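# La mesa de Kadard

Mi tía dejó la pensión Ikus en marzo, con las facturas ordenadas en una caja de zapatos y una nota en la que pedía que vendiera todo menos la mesa. Yo llegué en el autobús de las 7, después de 170 kilómetros de lluvia.

La casa tenía cinco habitaciones y un comedor. En la 31 – las numeraba como si fuera un hotel grande – encontré las cartas de un huésped que firmaba solo con una inicial. Venía cada otoño desde Kadard y se quejaba siempre del ruido de las tuberías.

Me senté en el comedor a leerlas.

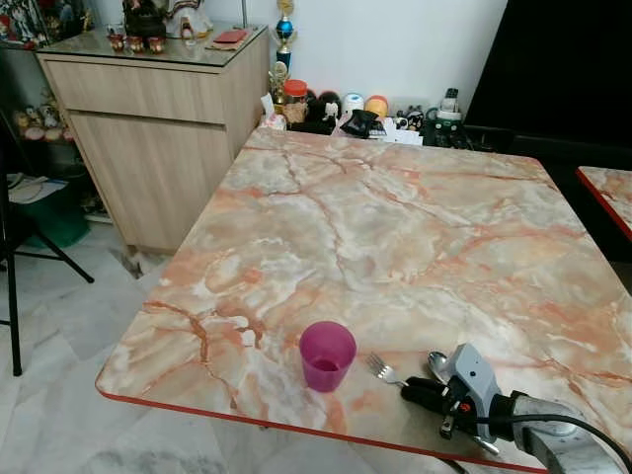

*El vaso rosa y el tenedor, en la mesa del comedor.*

En la cuarta carta le pedía matrimonio. En la quinta le daba las gracias por contestar tan deprisa y preguntaba si podía reservar la misma habitación para octubre. Mi tía nunca habló de aquello. Siguió cobrándole la tarifa completa y, según el libro de cuentas, una vez le cobró también una toalla.

Por la tarde vino el tasador de Zisell. Miró los armarios, las camas y el reloj, y apuntó cifras pequeñas. Luego pasó la mano por las vetas de la mesa y me ofreció más que por todo lo anterior junto.

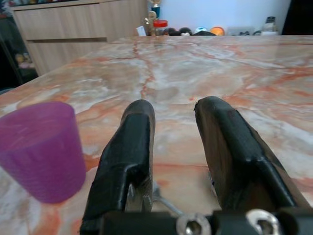 *Las vetas rojizas, hacia el borde.*

Le dije que no estaba en venta. Guardé las cartas en la caja de zapatos, encima de las facturas, y llamé para preguntar cuánto costaba un transporte.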